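Ticket: Online shop shows wrong stock, then sells things we don't have
Product: Prandora storefront, Kokamico inventory plugin
Opened by: Orley shop account
Priority: High (mine), Normal (yours)
Status: Resolved, sort of

Description of problem

We sell secondhand and handmade jewelry out of the Trujillo Street house, 265 listings at the moment. Since the March update to the Kokamico plugin, the stock count on the storefront goes back up after a sale. A bracelet sells, the count drops to zero, and a few minutes later it's 1 again. For one-of-a-kind pieces this is a bold business model.

So far we've refunded 8 orders. One buyer has now been refunded twice for the same bracelet and is taking it better than I am.

Steps to reproduce

1. List a single item with quantity 1.
2. Buy it from a private browser window.
3. Wait up to 10 minutes.
4. Refresh. The item is back from the dead.

Affected listings are mostly the beaded bracelets and anything with a tassel. Plain chains behave.
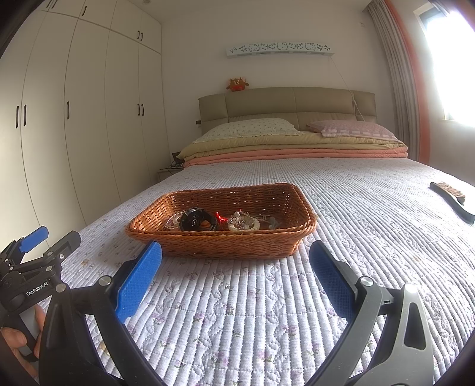

What I've tried

Cleared the cache. Cleared it again because the help page says to do it twice.

Turned the plugin off and on. Stock stayed correct while it was off, which I'd call a clue.

Reinstalled the plugin. This reset our shipping rates to Norway only.

Fixed the shipping rates.

Read the forum. The top answer is "same here," followed by a page and a half of the same.

Update, 9:40 a.m.

Support asked whether two people could be editing stock at once. No. They also asked for a full recount, so I spread things out on the bed and went through them against the spreadsheet. The spreadsheet was right. The storefront claimed we had eight extra bracelets, and I would love to know where.

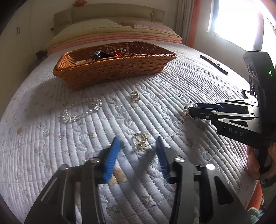
The export file is attached to the ticket, along with the sync log. Look at the lines marked RESTORE. Each one fires right after a sale, and each one has a variant code on the end.

Update, 2:15 p.m.

Found it, I think. Every affected listing has a leftover "color" variant from our old import. The plugin sees a variant with no sale against it, decides the sale was a mistake, and kindly puts the item back. The chains never had a color variant.

Workaround: delete the empty variant, save, then run a manual sync. Do it in that order. The other order deletes the photos.

Update, 5:30 p.m.

Three test purchases, all stayed at zero. Support says the fix will be in "an upcoming release." Leaving the ticket open until I see it. Also, please stop closing it automatically, this is the second time.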